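Mirnent introduces Hirnoleo mobile router for home and travel use

TALLINN, November — Networking equipment maker Mirnent has announced Hirnoleo, a battery-powered mobile router that shares one mobile data connection between several devices.
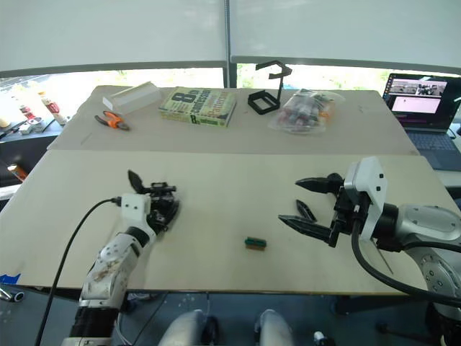
Two robot arms, each fitted with a black gripper, at a light wooden tabletop.

Hirnoleo accepts a standard nano SIM card and connects to 4G and 5G networks. It creates a private wireless network which can be used by up to 23 devices at the same time, including laptops, tablets, televisions and games consoles. A wired port is provided for equipment without wireless support.

The router has a built-in battery rated for 30 hours on standby. It charges through a USB-C socket and can be left connected to the mains when used as a fixed home router. In this mode the battery is held at a reduced charge level to limit wear.

"Many of our customers pay for a fixed line at home and a separate data plan for travel," said Aivar Luik, head of product at Mirnent. "Hirnoleo lets them use a single plan for both where mobile coverage is good enough. Where it is weak, the router can use an existing broadband line as its main connection and keep the SIM as a backup."

Switching between the two connections is automatic. The router tests the main line at set intervals and moves traffic to the mobile network if the tests fail. Users can set a monthly data limit for the backup connection, after which the router sends a warning or stops mobile traffic — the choice is made in the settings page.

Settings are managed through a web page stored on the router, and no account is needed. Guest access can be turned on for a fixed period and does not give visitors access to other devices on the network. Security updates will be supplied for five years from the date of purchase.

Before release, the router was used in a trial covering 800 households, most of them in rural areas. As a result of the trial, Mirnent changed the position of the aerials and added a signal strength display to the front panel.

The first production run is 2000 units. Sales will be handled by Avotiņš in Latvia and by Nikari in Finland, with direct sales from Mirnent in Estonia. The router is supplied unlocked, with a charging cable and a wall bracket. An external aerial is sold separately.

Technical data sheets and review units are available on request from the Mirnent press office.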